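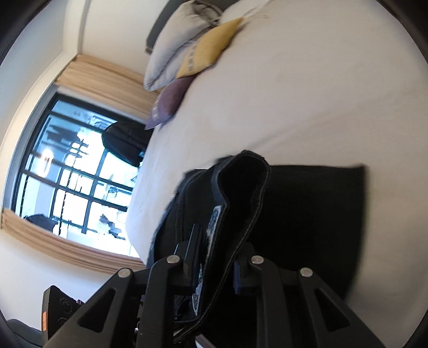

Nandholm opens refurbished guest bedrooms ahead of spring season

Nandholm residential centre has reopened its guest bedrooms following a programme of redecoration and the replacement of all bedding. The rooms returned to use in March and are available to course participants, visiting families and overnight guests.

The work was approved last year after a review of accommodation standards at the centre's two houses, Nostora and Salazar. The review found that the buildings were in sound condition but that much of the bed linen had been in service for longer than intended, and that rooms in the two houses no longer matched one another. Guests moving between houses during longer courses had commented on the difference.

Under the new arrangement, every bed is made up in the same way. A plain white duvet is used throughout, with a large light grey pillow placed against the headboard and coloured cushions in front of it. Mustard yellow and muted purple were chosen for the cushions after samples were shown to guests and staff during the winter. Patterned duvet covers have been withdrawn from both houses.

A total of 3,271 items of linen and soft furnishing were sorted as part of the project. Those in good repair have been kept as reserve stock or passed to local organisations, and worn pieces have been sent for textile recycling. Curtains were cleaned and rehung where possible.

Joon-young Yoon, head of accommodation at Nandholm, said that the centre had wanted the rooms to be restful and easy to look after.

"Our guests often arrive late and leave early, and they notice the bed before they notice anything else," he said. "White bedding shows every mark, and we had some discussion about that. It can also be washed together at a high temperature, and the housekeeping team were firmly in favour. The cushions give the rooms some colour without our having to repaint each time tastes change."

Housekeeping procedures have been revised at the same time. Rooms are now prepared in a fixed order, with personal belongings left on a bed or chair folded and set to one side before the bed is made. Staff will no longer place guests' clothing in drawers or wardrobes – a practice which had led to a number of items being left behind at departure. Unclaimed property is held at the main desk for two months.

Laundry for both houses will continue to be handled by Borkex under the existing contract. Collection takes place in the morning, and guests staying for more than one week may ask for a change of bedding at any time by leaving the card provided on the pillow. Cushion covers are removable and will be washed separately.

The centre has also reviewed its guidance on storage. Extra blankets are kept in the cupboard on each landing and may be taken without asking. Guests who prefer a firmer pillow, or who need bedding suitable for allergies, are asked to state this when booking so that the room can be made ready before arrival.

Charges for overnight stays remain unchanged for the present season. Bookings already made will be honoured at the price quoted, and guests who reserved a room in either house before the work began need take no further action.

A second stage of work, covering the shared sitting rooms and the upper corridor in Salazar, is planned for the autumn. Both houses will remain open during that period – any rooms affected by noise will be taken out of use during the day. Enquiries about accommodation should be addressed to the bookings office, which is open until 5 pm.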